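The Case for Boring Demonstrations

Showing a robot a task by hand has become cheap enough that the cost no longer limits what gets recorded. Two hand-held grippers, each with the same fingers as the ones on the arm, plus a table and a person who has an afternoon, are sufficient to produce training data for a two-handed policy. The older alternative, remote control, requires the arm itself, a leader device, and an operator trained on both. I have used both methods for several years and I now think most of the argument between them is misplaced. What decides whether a demonstration is useful is the discipline of the person giving it, and on that point the two methods fail in different ways that are worth setting out.

The work I will use as the running case is small. There is a glass jar with a metal lid, a low black stand on a wooden table, and the instruction to handle the jar with one gripper or the other. It is the kind of task that looks too simple to discuss. 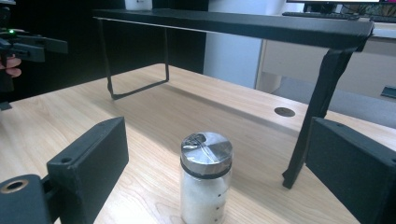 Why record such a simple task by hand at all, when a scripted motion could do it?

A scripted motion does it for one jar in one place. A set of demonstrations carries the corrections a person makes when the jar is a little to the left or the approach angle is poor, and those corrections are the part that is difficult to write down.

The corrections are also the part that remote control tends to distort. When an operator drives an arm through a leader device, there is delay, there is limited force feedback, and the operator compensates by pausing. The pauses go into the data. A policy trained on it learns to stop short of the object and wait, for no reason it can observe. At Kondau, where I spent two years on a kitting line, we had 3161 remote-controlled episodes in the archive, and the pause before contact was so regular that we could have set a clock by it. Trimming it after the fact helped with the stationary segments. It did nothing for the slow approach on either side of them.

Hand-held grippers remove the delay. The person closes the fingers and the fingers close. The motion is fast and direct, and the camera on the tool sees what the camera on the arm will see later. The price is that nothing prevents the person from doing what the arm cannot. A wrist can turn through an angle that puts an elbow joint past its limit. A shoulder can lean. The demonstrator does not feel the robot's workspace, and the error shows up only when the trajectory is replayed.

Efren Manalo, who ran the arm side at Kondau while I ran the recording side, used to reject episodes on exactly this ground, and at first I thought him too strict. His rule was that any episode failing the kinematic check was thrown out whole, including the segments that passed. I wanted to keep the good segments. He argued that a person who had overreached at one point had set up for it well before, and that the early motion was therefore already wrong for the arm. We tested it on a batch of 100 episodes, of which 22 failed the check. The policy trained without any part of those 22 was the better one. I have followed his rule since. 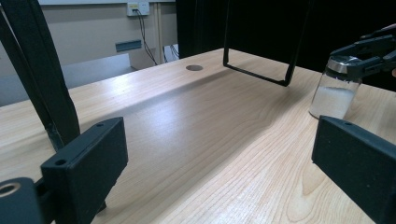 By Alfredo Yap
Opinion | Manipulation and Controls

The second matter is what two hands do to the record. With one gripper, the demonstration is a single path with open and close events on it. With two, each path depends on the other, and the dependence is rarely explicit. One tool may hold an object while the other does nothing visible, and the idle tool is still supplying data. Its camera is looking somewhere. Its position is being logged. If the person lets it drift, the policy will learn drift.

In remote control this problem is smaller than people expect. An arm that is not being commanded stays where it is. The idle side is quiet without any effort from the operator. With hand-held tools, keeping the idle side quiet is a skill, and a tiring one, and it degrades over a session. I therefore prefer short sessions, and I prefer that the demonstrator be told explicitly where the idle tool should rest and which way it should point. The rest position should be one that the robot can hold and from which its camera still has a view of the work. Many teams leave this to the demonstrator's judgment. The result is as many rest positions as there are demonstrators.

There is a respectable counterargument, which is that variety in the idle hand is harmless or even helpful, as it teaches the policy to ignore that hand. I accept this for very large collections. Most teams do not have very large collections. They have what one or two people could record before a deadline, and in a set of that size an accident of posture is easily taken for a signal.

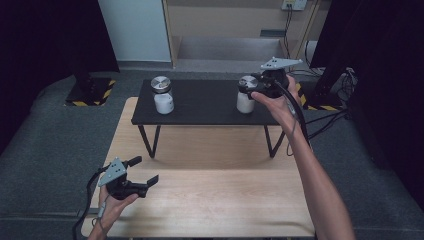 Vol. 22, No. 2

A third point concerns viewpoint. A camera at head height shows both tools and the surface they are working on. The cameras on the tools show the approach, and little else at the moment of contact. I have heard it argued that the head view should be dropped from training because the person's arms appear in it and the robot's will not. The objection is correct as far as it goes. The head view is still the best available means of auditing the other two. When a tool camera shows a lid and two fingers, a reviewer cannot always say which of several similar containers is being approached. From the head, the reviewer generally can. I would keep it for review even where the policy never sees it.

Auditing is the part of this work that gets the least money. The Guvley toolchain, which we used before writing our own, displayed each stream in a separate window with its own playback control. Comparing them took longer than recording them had. Skeren does better by locking the streams to one clock, though it will drop frames without a warning if a cable is poorly seated. Any team choosing between tools should ask first how long it takes to review an episode and only then how long it takes to record one. If review is slow it will be skipped, and the set will contain whatever happened.

That brings me to remote control and its remaining advantage, which I do not want to understate. A remote-controlled episode is by construction something the arm can do. The joint values are real, the contact forces are real, and the failures are the robot's own. For tasks near the limit of the hardware, such as heavy parts or tight clearances, I would still pay for it. At Usuga we used remote control for the last stage of an insertion task and hand-held tools for everything before it. The two sets were trained together with a flag marking the source. The arrangement was inelegant, and the transition between stages needed more attention than either stage alone, but it put the expensive method where it was needed.

For tabletop work with light objects, the hand-held method wins on volume, and volume is useful only if the demonstrations agree with one another. My recommendations are accordingly modest. Fix the rest position. Write down the grasp, including which part of the object is taken and from which side. Discard failed episodes whole. Limit a session to up to 100 episodes per demonstrator, and have a different person review them.

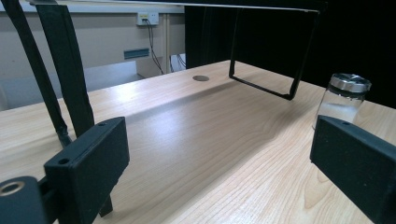

Work table with lidded glass jar, seen between the fingers of a hand-held gripper.

One more practice deserves mention because it costs nothing. Before a new demonstrator records anything that will be kept, have that person watch a replay on the arm of a trajectory they made themselves. People who have seen the robot stall partway through their own motion change how they move. They slow down slightly at the wrist and stop leaning. Written instructions have never produced the same change in my experience, and neither has criticism from a reviewer.

The demonstrations that result are dull to watch. The jar is approached the same way, grasped the same way, and released without flourish. Visitors sometimes ask whether the demonstrator could try something harder. I would ask them to wait until the simple version replays cleanly from every starting position on the table, and then to change one thing.

Alfredo Yap writes on manipulation and industrial controls. Responses to this column are accepted through the end of May.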